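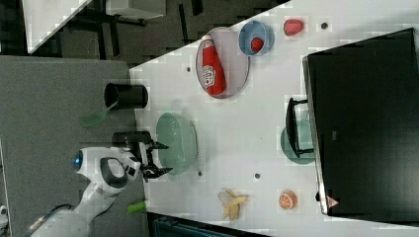 Wednesday, 6.40 a.m.

Hygrometer in the cellar at 56 per cent, down from the weekend. Temperature steady. I moved the sensor off the outside wall on Sunday and the readings have stopped jumping about, so I think the earlier figures were mostly the wall and I have crossed them out of the book.

Barometer repair. The new capsule from Wulitz came yesterday, packed in a tin. It is 2 mm wider across the base than the old one and will not seat in the bracket as it stands. Options are to file the bracket or make a spacer ring and mount the capsule proud of it. I prefer the ring. Filing cannot be undone, and the bracket is the only original part left apart from the case and the dial.

Wrote to Wulitz to ask if the difference is known. Did not ask for a refund.

Linkage: cleaned the chain and the arbor, no oil on either. The hairspring has a slight set in the outer turn. I left it alone. The pointer returned to the same mark on each trial when I lifted the lever and let it down again, and I will accept that until the capsule is in.

1.15 p.m.

Urszula Tokarz telephoned about the rain gauge at Tretetberg. Her monthly total for August is 54 mm and mine is 23. The two sites share a valley and I would expect some difference, but a good part of that gap is likely to be the gauge. She has it beside a shed, and I suspect the roof drips into it when the wind is westerly. Asked her to move it into the open, at least twice as far from the shed as the shed is high, and to keep the old one going in its present place for a month so the two can be compared. She has a spare funnel but no spare bottle. I will post her one.

She also reads at nine one day and at noon the next. The total does not suffer from this but the daily figures are no use to anyone. Said so, politely I hope.

Olatunji's book on aneroids is overdue at the library. Renewed it. The chapter on temperature compensation is good — the one on recording drums less so, and the diagram of the clock has two labels swapped.

9.30 p.m.

Made the spacer ring from brass sheet. First attempt was oval and went in the scrap tin. Second is flat and sits well in the bracket without rocking. Drilled and deburred, screws not yet fitted as the old ones are too short by a couple of threads.

Pressure falling slowly on the Luleo, which is the only working instrument in the house until the repair is finished. Wind backing south, cloud thickening since tea. Rain before morning, I think. Emptied the gauge and checked the funnel for leaves.

To do: longer screws, bottle for Urszula, new lamp for the bench.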